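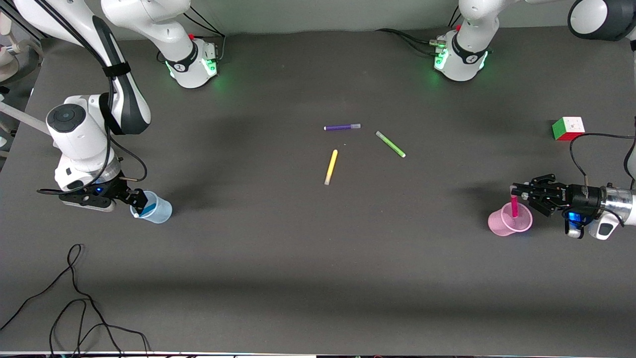

When does the Mekport winter swim start this year?
At 7 in the morning on the first weekend of December, from the old slipway.

Rhea Aquino, who has looked after the swim for 14 winters now and still goes in first herself, is hoping for 300 bathers, up from 225 last time (and what a cheerful, shivering lot they were!). There will be soup and hot tea on the quay afterwards, and Wilson Alvarado is bringing his accordion again, weather permitting. Last year's swim raised £2,000 for the lifeboat shed roof. Entry forms are at the bakery on Yadav Street, and children must swim with an adult.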